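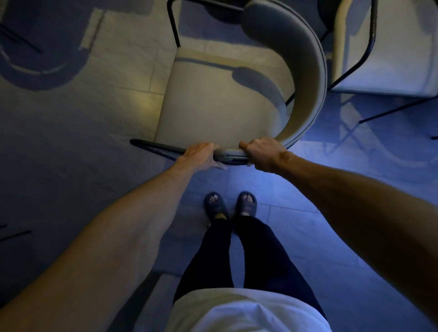 Chapter 7
What the Seller Counts as a Task

Suppliers of household robots like to sell by the chore. The brochure has a page of them, each with a tick, and the buyer is invited to imagine the ticks at home. This chapter is about reading that page slowly. Take "moves chairs", a line that turns up in most of the catalogues we looked at. A person doing it on a tiled floor puts one hand on the front of the seat and the other round the low end of a curved backrest, and has two quite different holds on one object without having thought about either. The feet are close by, in open-toe slippers, and another chair stands near enough to matter. A machine sold to do the same job has to find both holds, keep clear of the toes and leave the other chair alone. The tick in the brochure says nothing about any of that.

Filed under: Buying and Assessing > Home Robotics > Chapter Openings

Our main case is the Tiltine, a two-armed floor unit offered by Sekcombe on a monthly plan. We chose it because the sales material is fuller than most, and there is more in it to argue with. The version discussed here is the one described in the supplier's product sheet of September 18, 2023. The plan includes the unit, a charging stand, remote help and a library of what Sekcombe calls "learned chores". The sheet gives the size of that library as 335.

The figure deserves a hard look. Archana Katiyar, who assessed the unit for a housing association, asked for the full list and went through it line by line. "Push dining chair under table" was one entry. "Pull dining chair from table" was another. So were the same two actions with a stool, and again with a chair that had arms. When she grouped entries that a tenant would think of as one job, she was left with 69. Sekcombe replied that each entry had been trained and tested separately, and we have no reason to doubt it. Separate training is a fact about the supplier's workload. It tells the tenant very little.

Then there is the matter of what was tested on what. The sheet says the chair chores were checked over 1,849 trials. It doesn't say how many kinds of chair were used, what the floor was made of, or whether the lights were on. Rooms are often badly lit, with a warm patch in one place and a cold one in another, and the shadow of a backrest can lie across a cushion like a dark object left on it. A person ignores the shadow. Whether the Tiltine does is the sort of question a trial count can't answer, however large the count.

Grewal, which sells a rival kit, takes another line. Its leaflet names no total at all and offers to "learn your home" from recordings the customer makes while doing the housework. This sounds more modest and may be. It also moves a good deal of labour on to the buyer. Reiko Hirose kept a log of her trial of the Grewal kit in June and noted 353 minutes of recording before the arm would attempt a single chair. Her log doesn't say whether the arm got any better after that, and the supplier didn't offer a figure. We will come back to her log in section 7.4, where the cost of the customer's own time is added to the monthly price.

The third product, Urnent, is a service. You pay for visits, and an operator brings the machine and takes it away again. We include it mainly for its contract, which defines a completed chore as one "attempted in full". Students should read that phrase twice and then look for its equivalent in the other two documents.

Before going on to section 7.1, pick one piece of furniture you move every day. Write down where each hand goes, what the other hand is doing, and what you would be annoyed to have knocked. Keep the note. You will need it when we set the three suppliers' claims next to each other.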